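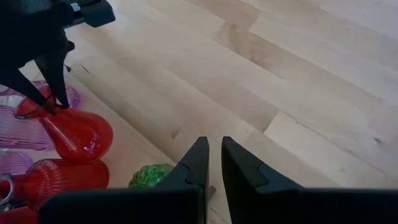 Wrist view, with the other arm holding a red bottle by the neck.

[wedmont-manip] Re: glass sorting, depth filter and the new planner hooks
From: Saturnino Requena
To: wedmont-manip list
Date: 15/02/2026

Alfie Whitlock wrote:

> Hi all,
>
> Plastatbridge now passes the wrist cameras and the head camera through
> on one clock. Worst skew I measured is 40 ms. With that in place I
> swapped the old depth filter for the learned one and ran the glass
> sorting task again: 69 runs, all four colors, pieces starting at random
> spots and poses. The color label was right on nearly every pick.
>
> The model was fine-tuned on 3,400 labeled frames from our own cells.
> I'd like to merge this to main and switch the Beltiteck planner over to
> the new masks by default. Planning budget stays at 300 ms per segment.
>
> Any objections? If not I'll merge when I'm back at my desk.
>
> Alfie

I have a few, sorry. The clock work is good and should go in as its own patch tonight if you want. My trouble is with everything bundled behind it.

"The color label was right on nearly every pick" is a statement about picks. If the detector never proposes a piece, there is no pick, and the piece doesn't show up in your count at all. I went through the log format to check and I can't find a field for missed objects. So we have a precision number with no recall to go with it, on a task where half the point is that some of the objects are nearly invisible.

I'm also not sure what "right" means for pink. Look at the wrist view at the top. The pieces along the left are lavender, maybe lilac, and anyone labeling that frame cold would call them purple. From other cameras the pink group runs from a pale lilac to a proper magenta. Did the labelers have the inventory sheet open, or did they go by what they saw? If it was the sheet, the model is learning which shape belongs to which group, and it will come apart the day Lammers sends us a replacement set with different shapes. I'd bet on this one.

There's occlusion in that view too. The green piece peeks out from behind the gripper base and the lying red bottle runs under it. I would like to know how many of the 3,400 frames have the self mask applied before the crop and how many after. The readme says one thing and the loader does another.

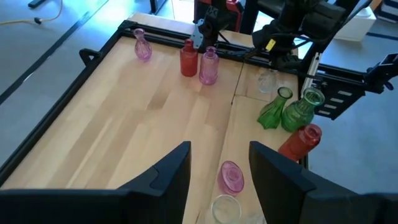
Reading time: 3 min

The clear ones, then. The clear vase toward the back right, under the second arm, is faint enough that I'd forgive a person for missing it, and the clear cup down between the fingers comes through mostly as a pale oval rim on the wood. I don't doubt the network can find these when the rim catches the light. What I doubt is the depth it fills in afterward. The old filter left holes where the glass was, and the planner treated holes as occupied. Crude, slow, and safe. The learned filter puts a smooth surface there and reports it with confidence, and Beltiteck believes it.

So where does it put the surface? On the few depth maps you attached, the inside of a tipped cup gets filled at the height of the table behind it. For a tipped piece with the mouth open toward the upper left of the frame, like the pink cup in that gap, the planner would see free space inside the rim and cheerfully route a fingertip through the wall. Maybe it doesn't happen because the grasp sampler rejects those poses first. If so, the sampler is what's keeping the glass in one piece and I'd like that written down somewhere before a person tunes it.

Related: bottles lying down. The red one in front of the green vases goes out of sight behind the right finger. From this camera the mask would be the neck end plus a bit of body, and the centroid of that mask is nowhere near the middle of the bottle. You can fix it with the head camera, but then the 40 ms skew starts to matter, because the arm is moving during the approach. What's the worst tip speed in your runs? I can't work out the position error without it, and it isn't in the log header.

About the budget. 300 ms per segment with two arms over one table was already tight with the old masks. The new ones have more vertices, and I suspect the planner is timing out and quietly reusing the previous segment. There is a fallback counter in Beltiteck (off by default – I have complained about this before). Please turn it on and rerun even a short batch.
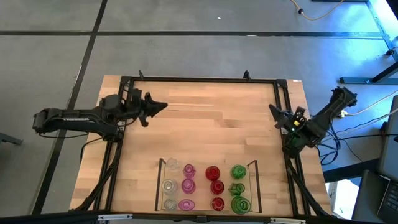

Reading time: 2 min

I know the counter-argument, because you made it to me in November: look at the table. And yes, a column each of clear, pink, red and green, three deep, nicely squared up between the acrylic panels. I like that layout. It's also the easiest input this perception stack will ever get. Everything upright, seen from overhead, both arms well out of the way, one color per column. If frames like this are in the test split, they are lifting the average, and I would like to see the score with them taken out.

The panels worry me more than the vases, to be frank. They're clear, they sit right beside the clear column on one side and the green on the other, and I can't find them in the label set under any name. As far as I can tell the planner knows about them only through the static scene file. That's fine until the tray gets moved by a finger's width. Does anything check the tray pose at startup? I looked and saw a TODO with my own initials on it, so some of this is on me.

What I'd accept for a merge:

1. Clock sync on its own, now.
2. Learned masks behind a flag, default off.
3. Depth inside any mask labeled clear goes back to occupied, whatever the network says.
4. Missed objects logged per run, counted against the inventory sheet.
5. Fallback counter on in CI.

Item 3 will cost you some reach in the back corners. I can live with that for a few weeks.

If you still have the raw bags from the 69 runs, put them on the share and I'll do the recall count by hand for the clear and pink groups. I'd be glad to be wrong about pink. I don't expect to be wrong about the cups.

Saturnino

--
wedmont-manip mailing list
To change your delivery settings, reply to any digest with "settings" in the subject line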